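Rubber feet leaving marks on a painted shelf

Angelica Marquez
I have a steel shelf from Hilier with a gray painted top. A small label printer sat on it from May until last week. When I moved it there were 2 dark rings in the paint where the rubber feet had been. Dish soap does nothing. Is this dirt or is the paint damaged?

Noel Cabanatuan
Most likely plasticizer migration. Soft rubber contains oils that move into paint over time, and warmth speeds it up. Test in a hidden corner first. Put 90 percent isopropyl alcohol on a white cloth, hold it on the mark for a minute, then wipe without rubbing. If the cloth picks up color from the paint, stop. If the mark feels soft or sunken, the paint itself has changed and cleaning will not bring it back. In that case sand lightly with 2,000 grit, wet, and recoat. Don't start with 80 grit. I have seen that advised and it goes straight to the metal.
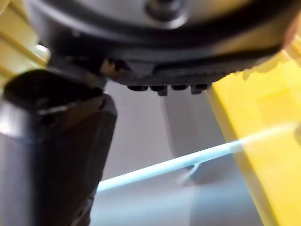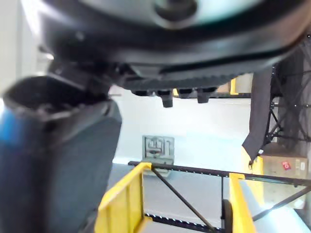

For the new feet, use felt or hard polyurethane. Silicone is usually safe on paint but collects dust. A sheet of glass or polyester film under the printer also works.

Sison
Had the same on a Pludon cabinet. Alcohol took off half of it. I put a mat over the rest.

Contact | Copyright Hosov Help | Back to top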